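Sisska Gripper Evaluation Kit for Simulated Kitchen Cells
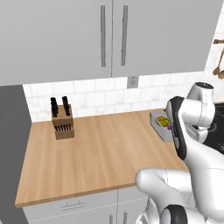 Can I compare two grippers without owning either of them?
The kit runs both end effectors as models on the same arm, with the same controller settings and the same set of objects. Hardware is needed only for the optional bench check described under Transfer.

Overview
The Sisska kit is a software package for teams choosing an end effector for household manipulation work. It ships with 2 gripper models, the Pruter parallel-jaw and the Bennani adaptive, plus a controller interface and 58 scripted tasks. Tasks cover countertop pick and place, drawer and door handles, and removal of small items from a cutting board. The standard cell is a kitchen corner with a butcher-block counter, tiled backsplash, and upper and lower cabinets with bar handles.

What is measured
Each trial logs joint positions, commanded and measured finger width, contact force at the fingertips, and time from first contact to lift. A trial is marked failed if the object leaves the fingers before the hold period ends, or if any arm link touches the counter or a cabinet. Failures are stored with the full trajectory and can be replayed from any step.

Choosing between the models
The Pruter is the simpler of the pair. It holds boxes, handles and blocks well at default force. Round produce needs a slower close, and the approach angle matters more than most users expect. The Bennani tolerates a poor approach but has a wider housing, so reach close to a wall or under an upper cabinet is reduced. Run the clearance set first if your counter is shallow.

Reference results
Anathi Du Plessis ran the reference set in March using default gains. It contains 632 trials, split evenly between the grippers. Raw logs are included in the download. Results obtained with changed gains should not be compared with it directly.

Controller
Position and impedance modes are supported. Impedance mode is recommended for handle tasks. Gains are read from a text file at startup; edits made during a run are ignored until the next reset.

Transfer
The Skatley add-on exports a task as waypoints for a physical arm. Friction values should be measured on your own fingertips before export. Defaults are for clean, dry rubber pads.

Known limits
Soft objects are modeled as rigid bodies with a compliant contact layer. Liquids are not supported. Hanging items such as utensils swing freely but do not tangle. Over 53 objects in one cell will slow the contact solver noticeably.

License
Single lab, all seats. Updates are included for the current major version.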